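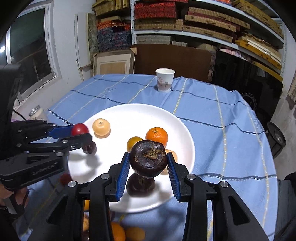 Figure 1. Two hand-held grippers in use at the fruit plate, Grestadus teaching unit.

Practical 4: Comparing finger pads on hand-held grippers

Course leader: Josefina Benítez
Laboratory supervision: Jianhua Zhong

Purpose of the session

Students will compare two finger pads, supplied to the unit by Plallcombe under the names Tritlow A and Tritlow B. Each pair of students works with two grippers at one table, one in each hand of the student on duty. The second student keeps the record sheet and does not handle the fruit. Roles are exchanged halfway through the session.

The task is to move fruit between a plate and the tablecloth. Round fruit of mixed size is used for this practical. A cherry tomato asks for a small opening and little force, while a mandarin asks for a wide opening and tends to roll when only one finger touches it first. Students should expect the two kinds of error to be different and should record them separately.

Method

Set the opening of both grippers before the first lift. Approach the fruit from above with the fingers level, close until both pads are in contact, and pause before lifting. Each pair completes 30 lifts with each pad. A lift is valid only if the fruit is set down under control. Fruit that is dropped is put back by hand and the lift is entered as a failure. 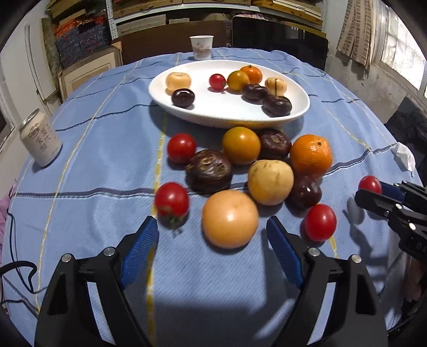
Pieces lying close together should be taken from the outside of the group inwards, so that the fingers have room to open on both sides. Where a neighbouring piece is moved by a finger, enter the letter N beside the lift. The lift itself may still be valid.

Camera settings are to be left as found. The recordings are used in Practical 5, where the opening of the fingers is read from the picture and compared with the value given by the controller.

Results from the November group

The group recorded 300 lifts in all, of which 215 were valid with no neighbour moved. A further 27 were valid but marked N. The remainder were failures, chiefly slips during closing. Pad B gave fewer slips on smooth fruit, and pad A released more cleanly.
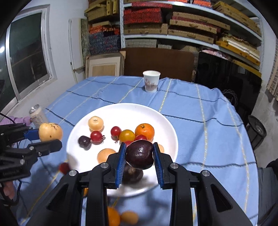 Piroska Vörös has asked that these results be read with care. In her view the order of the pads was not changed between pairs, so that every student came to pad B with more practice, and the gain on smooth fruit may owe as much to the hand as to the pad. She proposes that half the pairs begin with pad B.

This change has been adopted for the present session. The starting pad is given at the head of each record sheet.

Record sheets are to be handed to Oona Ahonen before leaving the laboratory. Reading for Practical 5: Chrysikopoulos notes, section on finger opening.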